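Reseña del kit de señalización de suelo y fichas de tarea Norine

Llevo una temporada usando el kit Norine para ordenar el trabajo con un robot de dos brazos en una oficina corriente, con moqueta, sillas con ruedas y gente que pasa. Lo compré porque las normas de la sala existían solo en un documento compartido y cada operador las aplicaba a su manera. El kit promete llevar esas normas al suelo y a la mesa. Lo hace bastante bien, con algunos fallos que detallo más adelante.

Qué trae la caja

- Dos rollos de cinta para delimitar zonas en moqueta.
- 30 fichas de tarea en cartulina plastificada, con espacio para rotulador.
- Un cuaderno de registro de 29 páginas útiles.
- Una guía de buenas prácticas, en español y en inglés, firmada por Sunita Sengar.
- Una plantilla rígida para trazar ángulos rectos.

El precio fue de casi 800 euros con el envío incluido. Es mucho para cinta y papel. Lo que se paga es la guía, y conviene saberlo antes de pedirlo.

La guía

Es la mejor parte. No pretende sustituir a la evaluación de riesgos ni a la documentación del fabricante del robot, y lo dice en la primera página. Se ocupa de lo que suele quedar fuera de esos papeles: dónde se coloca una persona mientras el robot se mueve, qué objetos se admiten en una tarea, quién da la voz de inicio y qué se apunta al terminar.

Las reglas son cortas. Copio las que hemos adoptado tal cual:

- La zona se marca antes de encender los brazos.
- Un solo operador da la orden de inicio, en voz alta.
- Los cables se revisan al principio de cada turno y se apartan del recorrido de los pies.
- Toda parada de emergencia se anota, aunque haya sido por error.
- Los objetos de la tarea se eligen antes y no se cambian a mitad de una serie.

La regla de los cables es la que más hemos tenido que recordar. Las mangueras del robot van sujetas, pero los cargadores y los cables de red acaban en el suelo al lado de los muebles. La guía recomienda canaletas adhesivas y nosotros seguimos sin ponerlas.

También hay un capítulo sobre tareas domésticas, con calzado, vajilla y recipientes. Pide empezar por objetos blandos o difíciles de romper y dejar la cerámica para cuando el operador conozca bien el agarre. Me parece razonable. Echo en falta indicaciones sobre las fundas de tela de los brazos, que se arrugan y pueden engancharse en un borde. El texto les dedica una línea.

La cinta

Se pega bien en moqueta de pelo corto y se retira sin dejar restos visibles. Un rectángulo pequeño se marca en pocos minutos con la plantilla. El problema es el contraste: es clara y algo brillante, y en una moqueta gris veteada se pierde si se mira desde lejos. Con luz lateral las esquinas reflejan y se ven mejor que los lados. Habría preferido un color fuerte, o al menos poder elegirlo.

Para comparar, antes habíamos usado la cinta Hindo, que es amarilla y se ve desde la puerta, pero se levantaba con las ruedas de las sillas. La de Vishwakarma no la he probado en moqueta; en suelo duro me dio buen resultado.

Las fichas y el cuaderno

Cada ficha tiene cuatro campos: tarea, objetos, límites de la zona y responsable. Funcionan. El plastificado aguanta el borrado y el tamaño permite dejarlas en la mesa sin que estorben. El cuaderno se queda corto, y el recambio se vende aparte. Hemos terminado fotocopiando la hoja modelo.

Uso diario

Trabajamos con tareas de suelo, de estante y de mesa. La guía propone una ficha para cada una y una revisión visual entre una y otra: suelo despejado, personas fuera del alcance, objetos en su sitio. Tardamos poco y evita discusiones. Donde más se nota es en las visitas, que preguntan menos por dónde pueden pasar.

Dedos del robot sobre la moqueta, zapatillas en el estante, mano encima de la mesa y rectángulo marcado en el suelo, en ese orden:

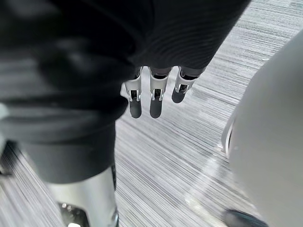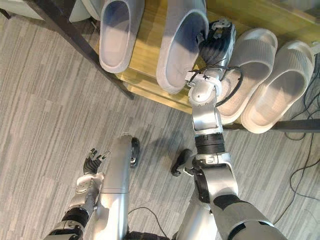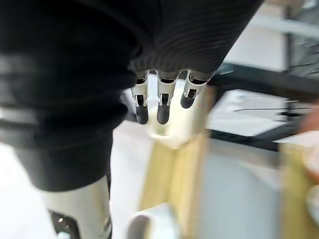
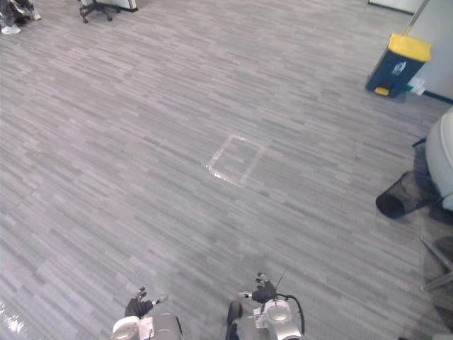
Lo que mejoraría

- Cinta en varios colores.
- Un cuaderno más grueso, o el archivo para imprimirlo incluido en el precio.
- Un apartado sobre papeleras, sillas y demás muebles sueltos cerca de la zona. La guía habla de «obstáculos» en general y en una oficina eso no basta.
- Más detalle sobre fundas y cables.

El distribuidor, Brirnine, respondió a mis dos consultas por correo. Me confirmó que el color de la cinta no se puede cambiar en el pedido y que en enero saldrá una guía revisada, gratuita para quien ya tenga el kit.

¿Lo recomiendo?

Sí, para equipos que comparten sala con personal ajeno al robot y todavía no tienen un procedimiento escrito. Quien ya tenga el suyo puede comprar una cinta de buen color y hacerse las fichas en casa. Le pongo un notable justo, y la nota subiría con otra cinta.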